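Zekwood opens drop-off service for lost earbuds and charging cases

Kikov, Apr 25, 2026 - Zekwood, the lost property service for rail and bus passengers in Kikov, has opened a sorting table for wireless earbuds and their charging cases. The service will look after small audio items handed in at stations, on buses and at the Brultow interchange.

Earbuds are now the item Zekwood receives most often after umbrellas. Last year 2,609 charging cases and single earbuds were handed in, and 1,835 of them were still unclaimed when the storage period ended. Many had been put in bags with scarves, keys and gloves, which made them hard to find when an owner rang up.

Under the new system, cases are taken out of the mixed bags and put together in a yellow bin on the sorting table. They are then logged one by one with the date and the route number.
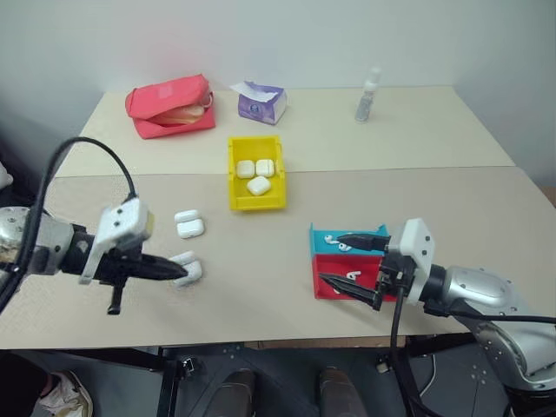
Charging cases at the Zekwood sorting table.

"People ring us and say they have lost a white case, and we have a great many white cases," said Angeliki Spanos, who runs the Kikov desk. "We need the route and the time of day. A scratch or a sticker helps as well."

Loose earbuds are kept apart from the cases. They go into a small tray with a blue section and a red section, so that they do not roll about or end up in the wrong case. Staff do not try to match a loose earbud to a case unless both came in on the same vehicle.

A trial in February covered two bus routes and the Brultow interchange. During the trial 188 items went back to their owners, more than in any earlier month.

The table itself is plain and light in colour, and small items show up well on it - apart from the white ones, which is why the bin and tray were bought in strong colours. The trays came from Kao, a household goods shop near the interchange, and the whole set-up was paid for from the existing office budget.

Ingvar Dalsgaard, head of passenger services at Zekwood, said the change was overdue. "An earbud is a small thing to lose, but it is dear to replace. If it has been handed in, we should be able to put our hands on it the same day."

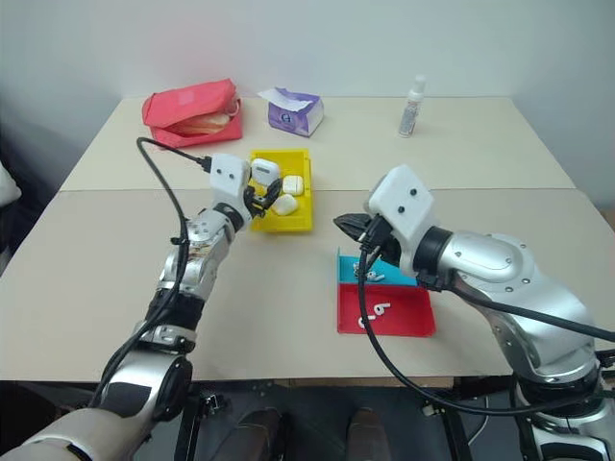 How to claim a lost item

Passengers can ask at the Kikov desk or fill in the form on the Zekwood website. They should give the route, the time of travel and a short description of the case. Owners who still have one earbud, or the empty case, are asked to bring it with them.

Items are held for 30 days. There is no charge for collection in person. Postal returns are available on request and the owner pays the postage.

Media enquiries: Zekwood press office, Kikov.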